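November 28, 2020

Played Heveo again until one in the morning. I'm in chapter 6 and still don't like how it handles the save points. You can go 40 minutes without one, and then there are two in the same hallway. Lost the whole greenhouse section when I fell off the ladder.
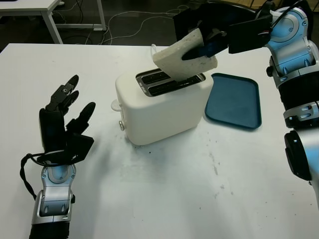
Afternoon

Hugo came online at 3 and we tried the co-op in Clamness. He wanted the hard setting. We died at the bridge seven times, then put it on normal and got across. The puzzles are better with two people, but the talking scenes don't wait for the second player, so Hugo missed most of them.
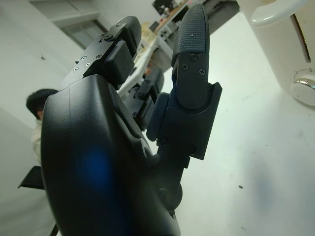 Magdalini Sfakianakis
Player, note keeper, slow finisher

Blandine says the ending of Heveo changes if you keep the letter in March. I burned it. I'm not starting over for that, so I'll watch hers when she gets there.

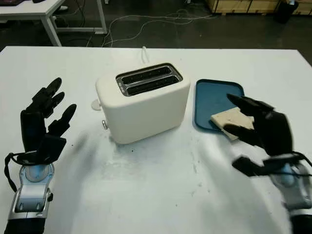
Clamness needs a better item menu. Everything goes into one long row, and I keep handing Hugo the rope when he asks for the lamp. I'd like it laid out flat like a kitchen table, toaster in the middle, slice of bread on its blue tray to the right, each thing with space around it. Lucienne's been playing with a mod that sorts by size. Will ask her for the link tomorrow.

Bed by eleven tonight.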